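Lilell Assembly Board, Large, White

Item 1064 was a typo in the printed catalog. The number is 1063, and if you order the other one you will get a drawer liner, which people have then kept.

The Lilell is a big white board you put small things on while you work. We have sold it for a long time and have never managed a better sentence than that. It goes flat on a table, you lay out your parts on it, and you can see them. If you have ever looked for a small dark clip on a dark bench at the end of the day, you already know whether you want one, and you can skip down to the ordering notes.

Who buys it

Model builders, mostly. After them come people who fix eyeglasses, people who fix toys, and a steady trickle of people who bought a flat-pack something and lost a piece of it under the stove. Beril Gezer, who answers our phones, keeps hers at home for jigsaw puzzles and would like it known that it also takes a decent sized cheese spread. We do not sell it as a cheese board. Please do not write to us about the cheese.

What you get

One board, rectangular, white on both faces. The two faces are the same, so when the first gets too scruffy you turn it over and feel rich for a while. The corners are square. There are no printed grids or rulers, and no inspiring words. An earlier version had a grid, and customers told us at length that their parts did not line up with it.

Parts trays are sold separately under Gametti, and so is the little brush. The brush is fine. Any brush is fine.

Setting it up

Put the board on a table that is bigger than the board. We mention it on account of the returns. A dark tabletop works nicely, as you can tell at a glance when something has wandered off the white and into the wilderness. Leave yourself room on both sides for your forearms, and put whatever you are building in the middle, with the pieces you need next closest to you.
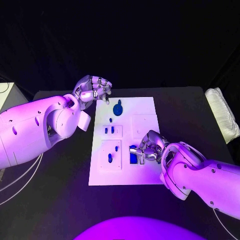 Lighting is a matter of taste, up to a point. Plain white light is best if your parts are color coded. Colored light looks wonderful and makes every wire in the kit the same wire. Muchen Luo in our workshop likes to work under a purple lamp and has twice now fitted the gray knob where the brown knob goes. He says the brown was a poor choice to begin with.

Small blue parts show up very well against the board. So do red, green and black ones. White parts do not. We get asked about this more than you would think. Thin white panels are best laid a little apart from each other with something darker between them, or stood to one side in a tray. We looked into making the board in charcoal for the white-parts crowd, and then the dark-parts crowd heard about it.

Looking after it

Wipe it with a damp cloth. Dish soap is all right. Do not use paint thinner, and do not cut on it, even just the once, even with the small knife. A cut leaves a groove, and grooves are where springs go to live. If you glue things, put paper down first. Dried glue can sometimes be coaxed off with a plastic scraper, and the Zidex scraper in our catalog does this about as well as an old library card.

Store it flat, or standing straight up against a wall. Leaning it at an angle for a whole July in a hot garage will give you a very shallow bowl.

What customers say

"It is a white board. My parts are on it. Five stars." Sabina Selvanayagam

"Bigger than I pictured. My husband now has half of it." Bukola Chukwu

"I had been using the lid of a storage bin for nearly 19 years. I would like those years back, but the board is good." Senan Doherty

Ordering notes

Boards ship flat between two sheets of cardboard. Keep the cardboard until you have checked the corners. A chipped corner gets you a new board, and we will not ask for the old one back, so in a sense you come out ahead.

Limit of 2 per order. The third one does not fit in the box, and the bigger box costs more than the board.

If you need a replacement tray or brush, ask for it by name and mention the board number, 1063, so we pull the right size. Orders placed by phone are read back to you. Listen for the number.

Stock updated Nov 3, 2023. Large in stock. Extra large back when the supplier calls us back.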